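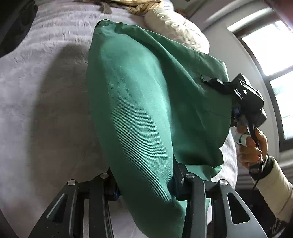 The Long Life of a Pair of Trousers

In the town of Monby there is a street where three shops still repair clothes. When I first came to live there, I thought this was normal. In the country where I grew up, every street had a woman with a sewing machine near the window, and you brought her your broken zipper in a plastic bag. Only later my neighbors explained to me that people came to our street from far away, and that in most towns you cannot find even one such shop.

I have been thinking about this since February, when I took a pair of twill trousers to Lionel Cropper, whose shop is the smallest of the three. The trousers were worn thin on the inside of the leg. I had already decided to throw them away, and I went in mainly to ask about a coat. He turned the trousers inside out on the counter, held the thin place against the lamp and told me that they had perhaps half of their life in front of them.

I asked him how he could know this. He answered me with a question, whether I had ever looked at the way cloth is made. I had not. So he gave me a small magnifying glass and let me look.

Twill is a simple thing when you see it close. In a plain cloth the threads go over one and under one, like in a basket. In twill they go over two or three and then under, and in every row the step moves a little to the side. From this come the fine diagonal lines that you can see on jeans, on work jackets, on the better kind of cotton trousers. Because the threads are crossed less often, they can lie closer together. The cloth becomes heavier and softer at the same moment, and it hangs well. It also hides dirt better than a plain cloth, and this was important to the people who wore it first.

Mr. Cropper learned his work at Sugden, a mill one hour to the north, where he started at the age of seventeen in the finishing room. At that time 80 people worked in the building. His task was to check the cloth after dyeing, and he says that green was the color all of them feared. Blue forgives, he told me, and brown forgives everything. But green is often mixed from a blue part and a yellow part, and if the two do not fade with the same speed, a nice sea green can turn in a few summers to something that looks like an old bottle. The customers noticed it first at the knees and at the edge of the pockets.

Sugden does not weave any more. The building is now divided into apartments, and the river behind it, which in the old days had the color of the week, is clear enough for fishing. Mr. Cropper speaks about this without bitterness. He bought one of the cutting tables when the mill closed, and it fills almost the whole of his back room. To pass it he must turn sideways.

What a Fold Remembers

The part of our conversation that stayed with me the longest was about folding. I had always believed that clothes are worn out by wearing, and that when they rest in the closet nothing happens to them. Mr. Cropper does not agree. Cloth that lies folded in the same lines for years becomes weak along these lines, he says, and he has seen trousers which were worn only at weddings and which opened at the fold like paper.

His advice is modest. Fold along the seams if you can, for the seam is already the strongest line. Change the fold when the season changes. Do not press the crease with your hand, let it stay round. Put heavy things at the bottom. For knitted pieces he has other rules, and for silk he has so many that I stopped writing.
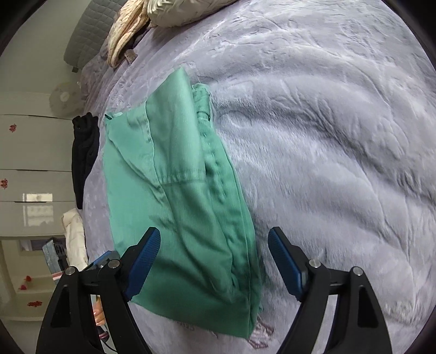 Seams make good folding lines, and soft creases do less harm than sharp ones.

I tried all this at home, on the bed, on an evening when I had nothing better to do, and I must admit it changed my mood. There is a satisfaction in taking out everything one owns. I found a shirt which I had been searching for since I moved, and a skirt of my mother's with her own repair inside the hem, made with the wrong color of thread, because probably it was late and the right one was finished.

The Price of Seven Stitches

It would be easy to write that repair is cheaper than buying. It is not always so. For the trousers I paid more than a new pair costs in the big store near the train station, and I waited three weeks. A woman who came in while I was there put her jacket back in her bag when she heard the price, and she was polite about it, and I understood her very well.

Tandberg, the second shop on our street, has found one answer to this. On Saturdays' evenings of old it would have been closed by now, but the present owner keeps the door open until seven and lets people sit at her machines for a small payment. She shows the beginning and they do the rest. I went there twice with a torn pillowcase. The first time my seam walked across the cloth like a tired dog, and she cut it open without a word and gave me the pillowcase back. The second time she said, "It will hold."

Cason, the third shop, works mostly for hotels and for one theater, and is less friendly to people who come from the street. But in its window there is always one repaired thing, with the repair made visible in bright thread – a sleeve, a glove, once a whole umbrella – and I know that I am not the only person who walks home on that side to see it.

My trousers are now back in use. On the inside of each leg there is a patch, sewn down with small close rows that follow the diagonal of the twill, so that from the outside you notice only that the cloth is a bit darker there. Mr. Cropper asked me to bring them again before the next winter. He wants to look at the pockets.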